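Cómo preparar una caja sorpresa de texturas con papel kraft

Me lo habéis pedido un montón de veces por correo, así que hoy toca: la caja de texturas que monto en casa los días de lluvia, con lo que voy encontrando por los cajones.
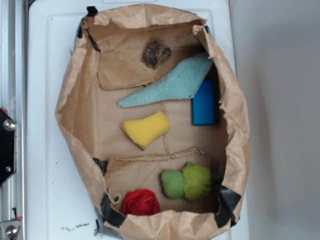
Empecé con esto en diciembre, con una caja de un pedido de Flandport que venía rellena de papel kraft arrugado. Iba a ir todo al contenedor y me dio pena (soy de las que guardan hasta los lazos de las bandejas de pasteles, qué le vamos a hacer). Total, que abrí el papel, lo ahuequé con las manos y me quedó una especie de nido grandote. Metí dentro una esponja y una toalla y tuvimos entretenimiento hasta la hora de cenar.

Lo que necesitas

Una caja de cartón con solapas, que no sea muy honda
Papel kraft marrón, cuanto más usado mejor
Una esponja, a ser posible amarilla o de un color que se vea bien
Una toallita de rizo
Algún bloque de construcción liso
Algo rugoso: corteza, hojas secas, una piña
Tijeras

Yo compro el papel en rollo, el de Drondano, que me dura una eternidad, pero el de embalar que te llega en los paquetes va igual de bien. Si está muy liso, haz una bola con él, apriétala fuerte, ábrela y vuelve a empezar. Con tres o cuatro veces ya suena y cruje como tiene que sonar.

Paso 1. Las paredes

Corta un trozo de papel bastante más grande que la caja, que luego siempre encoge más de lo que una piensa. Lo arrugas, lo abres a medias y lo vas acomodando por dentro, dejando que sobresalga por los bordes. Dobla lo que sobra hacia fuera, sin miramientos. Si se rasga un poco, pues se rasga, a mí me gusta más con los bordes rotos que con un dobladillo perfecto. No uso pegamento. Lo intenté una vez con una barra y acabé con papel pegado a las mangas.

Paso 2. El suelo

El fondo lo quiero más plano, para que las cosas no se me vuelquen. Aliso el papel con la palma de la mano, desde el centro hacia los lados, y si se marcan las solapas de la caja por debajo, las dejo. Esos escaloncitos también se tocan y a los niños les encanta seguirlos con el dedo.

Paso 3. Los objetos

¡Mi parte favorita! Busco cosas que se parezcan poco entre sí. La toalla azul clarito la doblo en un triángulo largo y la dejo cruzada, un poco encima del bloque azul, para que haya algo que descubrir al levantarla. La esponja la corto en forma de cuña, que queda mucho más graciosa que el rectángulo del supermercado y se agarra mejor con manos pequeñas. Y arriba, lo marrón y rugoso, que al lado del rizo de la toalla parece todavía más áspero.

No la llenes demasiado. En la primera puse de todo, hasta un colador, y aquello era un trastero. Es mejor dejar hueco de papel entre una cosa y otra y guardar el resto para la semana siguiente.

Paso 4. A jugar

Pon la caja sobre una superficie que se limpie fácil (el papel viejo suelta pelusilla). Primero dejo que toquen lo que quieran, sin decir ni mu. Después vamos con los ojos cerrados: busca lo más suave, busca lo que raspa, ¿dónde está el bloque? Con los mayores funciona muy bien que uno esconda y el otro adivine.

Ojo con los peques que todavía se llevan todo a la boca: fuera la esponja cortada y fuera las cortezas, y no te muevas de su lado.

Para guardarla

Yo saco los objetos, los meto en una bolsa de tela y dejo el papel dentro de la caja tal cual. La mía va encima del armario, al lado de los puzles de Wevwood, uno de ellos de 1000 piezas que sigue sin estrenar. Cuando el papel se queda blando y ya no cruje, al reciclaje y se pone otro.

La semana que viene os enseño la versión con telas, que tengo una bolsa de retales esperando desde el verano.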